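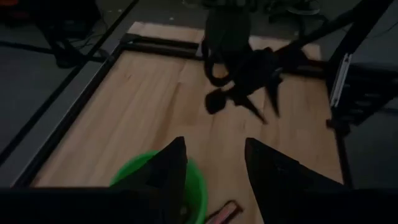 A light wood worktop with black metal framing and a green plastic bowl.

Triltham workshop refits worktops with pale wood tops

2021-01-04

The joinery workshop at Triltham has finished replacing the worktops in its ground-floor craft room. The old painted boards were taken out in October and the new tops have been fixed to the existing floor points. The room reopens to evening groups this month.

Each top is pale blond wood with the grain laid lengthwise. Black metal rails are used with the tops and meet at the corners. The rails were supplied by Erkalmont and cut to length on site. The wood came from Somboon, which also delivered the oil used for the finish.

Ragnheiður Bisgaard, who drew up the specification, asked for a matt surface so that small parts could be picked out easily under the room's ceiling lamps. Two coats of oil were applied and left to harden before the rails were bolted on. No varnish has been used. Marks can be sanded out by hand and the area oiled again.

The work was priced at 139 pounds a metre, fitted. A first quote from a firm in Stirville was higher and included a laminate top, which the workshop did not want. Offcuts have been kept for repairs and are stored on the rack beside the timber saw.

Small items will be kept in plastic bowls on the worktops during sessions. The bowls replace the divided trays, which were hard to clean and too deep for short offcuts and fixings. Users are asked to return bowls to the shelf by the door and to wipe the tops with a dry cloth. Water should not be left standing on the wood. Glue must be scraped off before it sets.

Alfredo Mangubat carried out the fitting. He reported that the floor was out of level by several millimetres at the window end, and packing pieces have been placed under the legs there. "The joints at the corners are tight now, but the bolts want checking after the heating has been on for a few weeks," he said.

Clamps may be used on the tops with a wooden block under the jaw. They should not be fixed to the rails, where the black coating is easily scratched. Hot tools must stay on the tiled bench in the next room.

Bookings for the craft room are handled by Carmela Bellini at the front office. The room's limit has not changed. The store room will be repainted next, and access to the timber rack will be through the yard door while that work is under way.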